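타부마크, 양팔 로봇 도입 예산안 확정…시뮬레이션 검증 후 단계별 구매

공유 262 댓글 5

생활·주방용품 물류 대행업체 타부마크(Tavumach)가 양팔 로봇과 다관절 로봇 손을 포함한 포장 공정 자동화 설비의 도입 예산안을 확정하였다. 회사는 금요일 열린 이사회에서 해당 안건을 원안대로 의결하고, 8월 중 공급사 선정을 위한 제안요청서를 공고하기로 하였다고 밝혔다.

이번에 의결된 안건은 그롤트데일(Groltdale) 물류센터의 소형 생활용품 분류 및 합포장 공정을 대상으로 한다. 총예산은 2억 6,200만 원이 아닌 262백만 원 단위로 이사회 자료에 기재되었으며, 장비 구매비와 설치비, 시뮬레이션 환경 구축비, 작업자 교육비가 모두 포함된 금액이다. 예비비는 별도 항목으로 편성되지 않았고, 추가 지출이 발생할 경우 이사회의 재의결을 거쳐야 한다.

회사는 설비를 일괄 구매하지 않고 3단계로 나누어 도입한다. 1단계에서는 실물 장비를 들이지 않고 가상 환경에서 작업 가능 여부를 검토한다. 2단계에서는 양팔 로봇 2대를 임차하여 그롤트데일 센터의 유휴 포장 라인에서 시험 운용한다. 3단계에서는 시험 운용 결과를 바탕으로 최종 구매 수량을 확정하고 공급사와 본계약을 체결한다. 각 단계가 종료될 때마다 평가 보고서를 이사회에 제출하여야 하며, 보고서가 승인되지 않으면 다음 단계의 예산은 집행되지 않는다.

도입 사업을 총괄하는 준 카바나투안(Jhun Cabanatuan) 설비기획실장은 이사회 설명에서 "과거 설비 투자에서는 장비를 먼저 선정하고 작업을 장비에 맞추는 일이 있었다"며 "이번에는 우리가 실제로 취급하는 물품을 기준으로 장비의 적합성을 먼저 따지고, 그 결과를 구매 조건에 반영하겠다"고 말했다.

타부마크가 취급하는 물품은 크기와 재질이 일정하지 않다. 바구니와 도마, 냄비 받침, 소형 상자류가 한 주문에 섞여 들어오는 경우가 많고, 같은 품목이라도 입고 시기에 따라 규격이 달라진다. 기존에 검토하였던 흡착식 장비는 표면이 평평한 상자에는 적합하였으나, 엮어 만든 제품이나 구멍이 뚫린 제품을 안정적으로 들어 올리지 못한다는 내부 평가를 받았다. 이에 따라 설비기획실은 손가락 구조를 갖춘 말단 장치를 우선 검토 대상으로 정하고 관련 예산을 별도로 산정하였다.

1단계 검증은 시뮬레이션 전문 업체 그레케눔(Grekenum)이 맡았다. 그레케눔은 타부마크의 취급 품목을 가상의 작업대 위에 배치하고, 두 팔의 동작 범위와 물품 간 간섭 여부를 점검하는 방식으로 검증을 진행하고 있다. 품목의 위치와 방향을 바꾸어 가며 동일한 작업을 반복 수행하고, 그 결과를 타부마크 측 담당자가 확인한다.
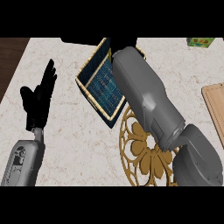 설비기획실은 검증 과정에서 특히 두 가지 사항을 확인하고 있다고 설명하였다. 첫째는 한쪽 팔이 물품 위를 가로지를 때 다른 물품이 가려지는 문제이다. 고정된 시점 하나에만 의존할 경우 팔 아래에 놓인 물품을 인식하지 못할 수 있으므로, 추가 카메라를 설치할지 여부가 전체 비용에 영향을 준다. 둘째는 두 팔의 작업 영역을 어떻게 나눌 것인가 하는 문제이다. 한 팔만으로 처리할 수 있는 품목의 비중이 높다면 일부 라인에는 단일 팔 장비를 배치하여 구매비를 낮출 수 있다.

회사는 이 두 가지 사항에 대한 결론이 나온 뒤에 제안요청서의 세부 규격을 확정한다는 방침이다. 카메라 수량과 설치 위치, 팔의 도달 거리, 손가락 구조의 파지력은 모두 필수 기재 항목으로 분류되었다. 공급사는 각 항목의 시험 방법과 측정 조건을 함께 제출하여야 한다. 카탈로그에 표기된 수치만을 제출한 경우에는 해당 항목을 평가에서 인정하지 않는다.

시뮬레이션 결과의 한계에 대한 지적도 있었다. 이사회에서는 가상 환경에서 확인된 동작이 실제 현장에서 그대로 재현된다는 보장이 없다는 의견이 제시되었다. 특히 석재나 목재 등 작업대 재질에 따른 마찰의 차이, 조명에 따른 금속성 표면의 반사, 엮은 제품의 변형 등은 실물 시험을 거쳐야 판단할 수 있다는 것이다. 설비기획실은 이 의견을 수용하여 2단계 시험 운용 항목에 재질별 파지 시험과 조명 조건별 인식 시험을 추가하였다.

임차 장비의 공급은 산업용 장비 임대업체 페르난데스(Fernandes)가 담당할 예정이다. 양측은 임차 기간 중 발생하는 정기 점검과 소모품 교체 비용을 임차료에 포함하는 데 합의하였다. 다만 작업자의 과실로 인한 파손과 승인되지 않은 개조에 따른 수리비는 타부마크가 부담한다. 임차한 장비를 3단계에서 그대로 인수하는 경우 이미 납부한 임차료의 일부를 구매 대금에서 공제하는 조항도 계약서 초안에 포함되었으나, 공제 비율은 아직 협의 중이다.

예산안에는 구매 이후의 유지 비용에 관한 계획도 담겼다. 회사는 장비의 사용 연한을 5년으로 설정하고, 이 기간의 보수 비용을 구매 검토 단계에서 함께 평가하기로 하였다. 로봇 손은 관절과 구동부가 많아 팔 본체보다 교체 주기가 짧을 것으로 예상되며, 공급사는 손 부품의 개별 가격과 납기를 제안서에 명시하여야 한다. 주요 부품의 국내 재고 보유 여부도 평가 항목에 포함된다.

소프트웨어 사용료의 처리 방식도 별도로 규정되었다. 초기 구매가에 사용권이 포함되는지, 매년 갱신이 필요한지에 따라 실제 부담액이 크게 달라질 수 있다는 것이 재무부서의 의견이다. 이에 따라 제안서를 제출하는 업체는 사용 연한 전체에 해당하는 사용료를 합산하여 제시하여야 하며, 갱신을 중단하였을 때 이용할 수 없게 되는 기능의 목록도 첨부하여야 한다. 시험 운용 중 수집된 작업 데이터의 소유권은 타부마크에 귀속되는 것을 원칙으로 한다.

인력 운용과 관련하여 회사는 자동화 도입에 따른 인원 감축 계획은 없다고 밝혔다. 대상 공정의 근무자는 설비 운용과 품질 검수, 예외 물품 처리 업무로 전환 배치된다. 교육은 2단계 시험 운용에 앞서 실시되며, 교육 시간은 근무 시간으로 인정된다. 전환 배치의 세부 기준은 그롤트데일 센터 근로자 대표와의 협의를 거쳐 정한다.

안전 설비는 장비 구매와 동일한 일정으로 발주한다. 비상 정지 장치와 출입 감지 장치, 작업 구역 구획 공사가 완료되지 않은 상태에서는 시험 운용을 시작할 수 없다. 안전관리부서는 설치 완료 후 현장 점검을 실시하고, 그 결과를 설비기획실과 센터 운영부서에 각각 통보한다. 점검에서 보완 사항이 확인되면 시험 운용 개시일은 보완이 끝난 이후로 조정된다.

공급사 평가는 기술 평가와 가격 평가로 나누어 진행된다. 기술 평가에서 기준 점수에 미달한 업체의 가격 제안서는 개봉하지 않는다. 평가 기준과 배점은 제안요청서에 공개되며, 공고 이후에는 변경하지 않는다. 제안에 참여하는 업체는 그레케눔이 구축한 가상 환경에서 자사 장비 모델을 사용한 시연 결과를 제출할 수 있고, 필요한 환경 파일은 비밀유지 약정을 체결한 업체에 한하여 제공된다.

카바나투안 실장은 "시뮬레이션 비용을 별도로 편성한 데 대하여 내부에서도 이견이 있었다"면서 "현장에 맞지 않는 장비를 구매한 뒤 개조하는 비용과 비교하여 판단해 달라고 이사회에 요청하였다"고 설명하였다. 이어 "1단계에서 부적합 결론이 나오면 사업을 중단하는 방안까지 계획에 포함되어 있다"고 덧붙였다.

사업이 중단될 경우 집행되지 않은 예산은 그롤트데일 센터의 노후 컨베이어 교체에 우선 배정된다. 컨베이어 교체 사업은 당초 이번 예산안과 같은 시기에 심의될 예정이었으나, 자동화 설비의 배치가 정해지지 않은 상태에서 라인 구조를 변경하기 어렵다는 이유로 순연되었다. 센터 운영부서는 교체가 지연되는 동안 점검 횟수를 늘려 기존 설비를 유지한다.

제안요청서는 타부마크 구매 공고란에 게시되며, 참가 자격과 제출 서류는 공고문에서 확인할 수 있다. 규격에 관한 질의는 서면으로만 접수하고, 답변은 참가를 신청한 모든 업체에 동일하게 배포한다.

공유 262 댓글 5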